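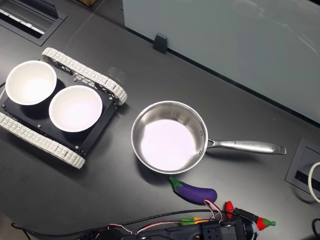 Filed under: Student projects, Home and Kitchen

Our project began with a plain question: how much does a small kitchen really need? We set ourselves a budget of 2000 for the Mata study kitchen and were rather proud to spend only 1162 of it, though we did talk ourselves in and out of a second saucepan more times than I care to admit!

In the end we settled on one stainless steel pan with a good long handle, a few plain white bowls and a set of toy vegetables for practising where things should go. The dark tabletop was my favourite choice — white bowls are so easy to find on it, even when you are tired and hungry.

The hardest part was storage. We tried the bowls on the Jidau shelf first, then moved them nearer the hob, and everyone in our group liked that much better.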